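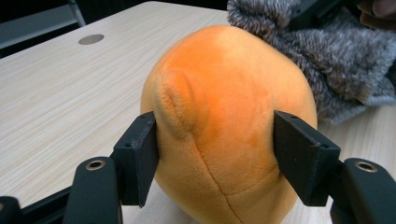
Plush toys: washing, mending, swapping. Your questions

Put together by Krisztina Szekeres and Chiamaka Danladi for the Stosholm toy swap. We get the same questions every month so have put them in one place. Last tidied up in November.

What do you take?

Soft toys of any shape. Bears, eggs, fruit, fish, things with one ear that might be a fin. Must be clean, must be dry, no open seams. Bring to the side door, not the front, the front sticks.

What don't you take?

Anything with a battery box. Anything with beans or beads inside, we've had two burst on us and are still finding them. Toys that smell of smoke. Knitted toys are fine but ask Enikő first, she likes to check the eyes.

Can I put a velour one in the machine?

Usually. Look at the label. If the label's gone, do a damp cloth test first, rub a bit underneath and see if the colour comes off. Orange and red are the worst for it. If the cloth stays clean:

Pillowcase, knot the end
Cold or 30
Gentle cycle, slow spin
Not much powder, half what you'd use
No softener

Why no softener? My towels love it.

Goes greasy on short pile. Flattens it and then it picks up every bit of fluff in the house.

The colour ran. Can I save it?

Rinse in cold straight away, keep rinsing till it's clear. Don't let it dry first. If it has already dried, probably not, sorry. A paler patch on a bright toy doesn't bother most children anyway and we will still take it.

How long does drying take?

Longer than you think. The outside feels dry by the evening and the middle is still wet. Fat round ones are the slowest. Give it a good squeeze, hold it to your face, if it's cool inside leave it. Turn it over twice a day. Airing cupboard is good, radiator is not, the pile goes hard on one side.

Tumble dryer?

Please don't. Chiamaka did it with a Kocsis rabbit and the pile melted along the back. Still soft on the front. We kept him.

The pile's gone flat, how do I get it back up?

Soft toothbrush, dry, go against the nap and then with it. Steam from a kettle helps but keep your hands out of it and don't soak the thing. Baby hairbrush for big areas. Some of the old Plultum ones never come up again, the fabric is just thin.

It looks like two different colours depending how I hold it.

That's nap. Velour does it. Half the fibres are lying one way and half the other, so one side looks pale and the other looks dark. Not a stain, no need to wash it again. Brush it all the same way and look again.

A seam's opened. Which stitch?

Ladder stitch. Doubled thread, close to the fabric colour, small stitches, pull snug every third or fourth one. Start a little before the hole and finish a little after. Kálmán shows people how at the mending table, he's there from 2 till the tea runs out.

Where two seams meet it keeps puckering. What am I doing wrong?

Likely nothing. Three panels coming together at a point on a curved toy will bunch a bit, shop ones do as well. If it's really lumpy, you've pulled the thread too tight. Snip, ease it out with your thumbs, go again. Tuck some stuffing behind the join before you close up, it fills the crease.

An ear has come off / is coming off.

Little sewn-on bits need to go all the way round, not just along the front edge. Pin it first! Then look at it from the front before you sew, much easier to move now than later. Curved needle if you have one. Do not glue. We can always tell and it goes like a crisp when it's washed.

No label and no idea what it was meant to be. Matters?

No. Goes on the table with the rest. Children name them in seconds. We had an egg-shaped one down as "the orange" on the list for weeks, and Bence insisted it was a chick.

How much stuffing do I need for a refill?

For a small round toy, less than you'd guess. Enikő weighed what she used for her big Trumetero whale and it was 232 grams, and he's a proper armful. The bags we sell are 400 grams, polyester, washable, so one bag will see to several small ones. Tease it out before it goes in, don't shove it in as a lump. Fill the edges first and the middle last.

How firm should it be?

Press both sides in with your fingers. Should dent, bulge a bit, and come back when you let go. If it stays dented it wants more. If you can't dent it, take some out or the seams will go.

Can I use old tights / socks / rags for stuffing?

You can for your own. Not for swap toys please, they take forever to dry and you can feel the lumps.

Are your toys safe for babies?

We check seams and tug on every sewn-on part. We can't tell you how old a toy is or who made it if the label's missing. So for under threes look it over yourself, and anything with hard eyes goes on the top shelf, ask for it. Nothing from us should go in a cot with a small baby.

How does the swap work?

One in, one out. Size doesn't matter. No toy to bring? 15 minutes of brushing and sorting gets you one, or just ask, we are not strict.

My child has changed her mind and wants hers back.

Happens every time. Anything handed in stays in the blue crate till the end of the next swap, so come back or message and we'll look. After that it may of gone.

Do you collect?

Only from Stosholm itself and only when Bence has the car. Bag it, tie it, put your name on. Please not bin bags, one lot nearly went out with the rubbish.

Can you mend mine while I wait?

Small seam, yes. Ears, maybe. Refills, leave it with us and pick it up next time. Put a note with it sayign what's wrong and what it's called, Kálmán likes to know who he's dealing with.

Where do I send other questions?

Ask at the table or leave a note in the box by the side door. Krisztina reads them.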